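Asunto: Re: Manteles, fruta y la mesa de la merienda
Fecha: 1/8/21
Lista: meriendas-y-mesas

Hola a todas y a todos:

Contesto por fin al mensaje de la semana pasada, que lo tenía marcado y se me iba quedando abajo. Copio el trozo que me interesa para que no haya que buscarlo:

> Yo sigo pensando que para una merienda de 8 personas la fruta
> tiene que ir ya cortada y en fuentes. Si la pones entera nadie
> se atreve a empezar y vuelve todo a la cocina. Y otra cosa: el
> mantel de rayas de colores me parece un error, se come la fruta.
> Blanco o crudo y ya está. ¿Alguien ha probado lo contrario?

¡Pues yo! Lo he probado, y con mantel de rayas además. El mío es el azul clarito que compré en octubre en el mercadillo de Bistham, con las rayas amarillas a lo largo y unas oscuras que lo cruzan y que parecen pespuntes. Me costó 21 y lo he lavado ya no sé cuántas veces. Arrugas hace, no os voy a engañar (a mí planchar manteles me parece tirar la tarde), pero sobre ese azul la fruta resalta muchísimo más que sobre el blanco. El blanco me recuerda al comedor del colegio, qué queréis que os diga.

Lo de entera o cortada ya es más discutible. La sandía y el melón, cortados siempre, ahí te doy la razón. Pero la fruta pequeña suelta encima del mantel, sin frutero ni nada, invita a picar. Mezclo colores sin pensarlo mucho: unas amarillo pálido, otras rojas que brillen, alguna casi morada y una naranja por el medio. La fuente la dejo vacía al lado para que cada cual se vaya apartando lo suyo.
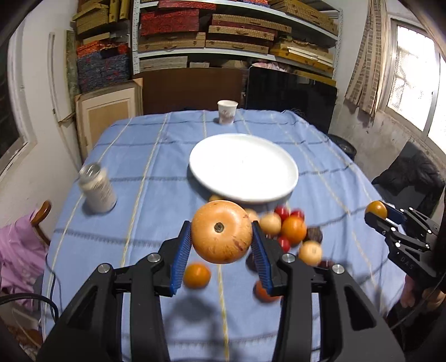 La fruta pequeña junto a la fuente ovalada, y delante la grande, con sus arañazos y todo.

La fuente ovalada es de la serie Skurkwood, la de Trandberg, por si alguien la quiere buscar. Tengo 2 y las uso para todo: pescado, croquetas, ensaladilla. Lo bueno es el borde levantado, que el jugo no se te va al mantel. Ojo con el precio, que he visto el juego completo a 148 y me parece un disparate; sueltas salen mucho mejor de cuenta.

Y los vasos de papel, pues sí, de papel. Ya sé que en esta lista hay opiniones muy firmes sobre el asunto, pero cuando viene gente a casa y la mitad son críos yo no saco el cristal. Las latas también van a la mesa tal cual, que quien quiera vaso se lo sirva.

Sobre la fruta con marcas: no la apartéis. La grande de piel anaranjada tiene unos rasponazos tirando a marrón en un lado y la pongo igual, con la parte fea a la vista si hace falta. En mi casa se ha comido siempre así. Si alguna está blanda de verdad, va para compota con un poco de canela y un chorrito de limón, y aguanta varios días en la nevera.

Por cierto, ¿alguien sabe si la tienda Štefanec sigue vendiendo tela por metros? Quiero hacer servilletas a juego y el azul exacto no lo encuentro por ningún lado — he mirado en dos sitios y todo tira a verde o a gris. Me valdría también un amarillo liso, que pegue con las rayas.

Y a quien preguntaba por el bizcocho sin huevo: os debo la receta, la tengo en un papel dentro de algún libro. En cuanto aparezca la mando en un mensaje aparte.

Un abrazo y buena merienda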